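Stukville, Wed 13 November

I went over to the open day at Sternitz on my lunch break, mostly because my sister keeps asking me when she can buy something that picks up after her kids. Not this year, I told her when I got back! But I had a great time, and I stayed way longer than I meant to (sorry, boss).

The shop is testing robot arms on the small stuff, the kind of job you do with half your brain while the radio is on. Sorting. Handing things over. Putting toys away. They logged 3,467 tries in October, and the arms got through 1,014 of them with no help from a person. I'm pretty sure my nephew does worse, but he's four.

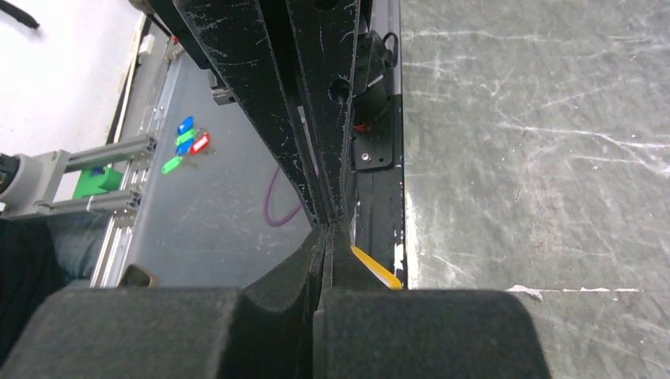
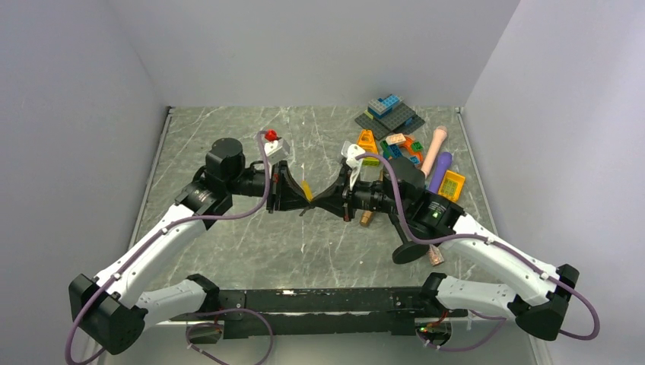

Photos: Chaiwat Nuchit

What got me is how much fuss there is over little things. Key tags, bricks, anything small and yellow – you'd think that would be the easy part, and the folks there say it's the part that eats their week. Tangen, the company paying for the trial, wants 80 good tries out of every 100 before it lets the arms near its own packing line in Kostent, so there's a long way to go.

The next open day is in the spring and it's free, but the room only holds 84, so get there early. Parking is behind the building.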